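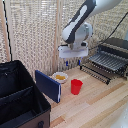 Rack on the right, bin at the left, cup and bowl between them.

03/08/2024
By Veronika Gruber

The rack question has been open since December, when the old chrome one rusted through at two of the welds and left orange marks on the tabletop. I replaced it with a black metal one from Soselden. Several people asked how it compares, so these are my notes on the rack, the fabric bin that shares the table with it, and the order in which things get put away.

Start with the rack. The slots are formed by parallel tines, and the spacing between them decides what you can stand up in it. Flat dinner plates sit nearly vertical and stay there. Soup plates are worse. The rim of a deep plate takes up two slots, so real capacity is about half of what you would get by counting the gaps. Bowls don't belong in the slots at all. A small bowl with steep sides leans back, holds a spoonful of water in the foot ring, and drips when you lift it out. I now dry bowls by hand and leave the slots for plates.

Orientation matters more than I expected. With the long side parallel to the table edge, the rack blocked access to everything behind it. Turned diagonally it takes up more of the table on paper but leaves a usable triangle in front, and I can reach the slots from where I stand without moving the cup. Győző Jakab, who lived with a rack like it for 15 years, told me to set it on the diagonal on the first day. I tried it the other way for six weeks.

Coating: intact so far. I check the points where the wires cross, as that is where the old one failed. A soft brush once a week along the tines, plain dish soap, rinse, towel. No scouring pads. Vinegar is fine for lime if it is rinsed off promptly. I would not leave it overnight.

The table is light wood and shows every water ring. I oil it twice a year – thin coat, wait, wipe, second thin coat, wipe again until the cloth comes away clean. The area under the rack needs it more often. Hannelore Nägeli suggested a tray under the whole thing. I tested a Mutgate tray and sent it back. It was too short for the diagonal and the raised lip made the rack rock.

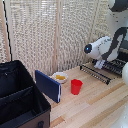

Red cup in the middle of the table, navy board standing to its left.

Next, the bin. It is a black fabric one with soft sides and a divider, sold by Lovari in a set of 2, and I use it as the holding area when the table is being cleared. The rule is that an item goes to the rack, to the bin, or back to where it was, and it gets handled once. One compartment takes kitchen things that live in a different cupboard. The other takes everything that isn't kitchen, which in practice means paper, chargers and the tape measure.

Observations on the bin after a few months:

The divider is fabric, and it leans toward whichever side is emptier. If you load one compartment with anything heavy, load the other to match. A piece of stiff cardboard slid against the divider fixes it. Four millimeters is too thick.

The loop near the bottom is for pulling the bin off a shelf. Do not lift a full bin by it.

Soft walls collapse inward when the bin is empty. I leave a folded towel in each compartment to hold the shape.

Glass doesn't go in. I lost a Hendriks jar that way, from a height of maybe a hand.

Red plastic cup: kept in use longer than its looks justify. It is light, it survives the floor, and it is easy to find on a pale table. It doesn't go in the rack. Upside down on wire it tips over as soon as anything next to it moves. It gets rinsed, wiped with the towel and put back upright. Stains inside come out with baking soda and warm water, 15 minutes, then a rinse.

The clearing sequence, for anyone who wants it. Flat upright things move first, because they fall on the rest. Then cups. Then bowls, scraped before they travel. Plates go in the rack from the back slot forward. The bin is emptied last and never left for the next day, though I have broken that one often enough that Elfriede Schwaiger once found her own mail in it.

Open items: I have not found a cutlery holder that clips onto the rack without scratching it. Brigitta Plattner wraps the hooks of hers in silicone tape, and I will try the same. I also want to know whether 6 deep plates can be fitted in by alternating their direction. I only own four, so that test waits until I borrow two.

If you have the wider Soselden rack, I would like the slot spacing, measured center to center.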